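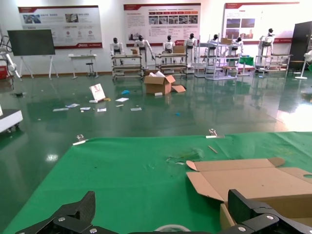
Green cloth clipped along the far edge, box still to be flattened properly

Market tablecloths in wind: clips, weights or pegs?

marmalade_stall
Posted 8 December 2022
I've got a table at the Dromach market through summer and the wind comes straight up the oval. Metal clips on the back edge are what I use at home. Are they enough outside, or do I need weights as well? I sell jam, so the jars hold the middle down but the corners lift.

Tussock
Clips are fine if they fit the table. Measure the thickness first. Most of the cheap ones are made for thin plastic tops and ping off anything chunkier.

nor_wester
Disagree. I lost a cloth and a whole tray of stock in October with clips on all four sides. Weights in the hem, 200 grams a corner. Fishing sinkers in a little sewn pocket do the job and cost next to nothing.

Tussock
Sinkers swing and bark your shins. Did your clips let go, or did the cloth tear?

nor_wester
Let go. 2 of them ended up under the sausage sizzle.

Tussock
Then they were the wrong size.

pegbasket
Heavier cloth makes more difference than either. I changed from polycotton to canvas from Balard, the colour is a bit dull but it sits flat. It does show crumbs, so take a brush.

marmalade_stall
How much was the canvas?

pegbasket
Can't remember, sorry. I bought it with the marquee.

old_trestle
Check the stall rules as well. Rornovness won't allow anything hanging below knee height on the aisle side, weighted or not. Dromach might be the same.

nor_wester
Never heard of that at Dromach and I've been there for years.

old_trestle
I said might.

marmalade_stall
Thanks all. I'll measure the table tonight, get bigger clips and try sinkers on the back corners only. Will email the organisers about the hem.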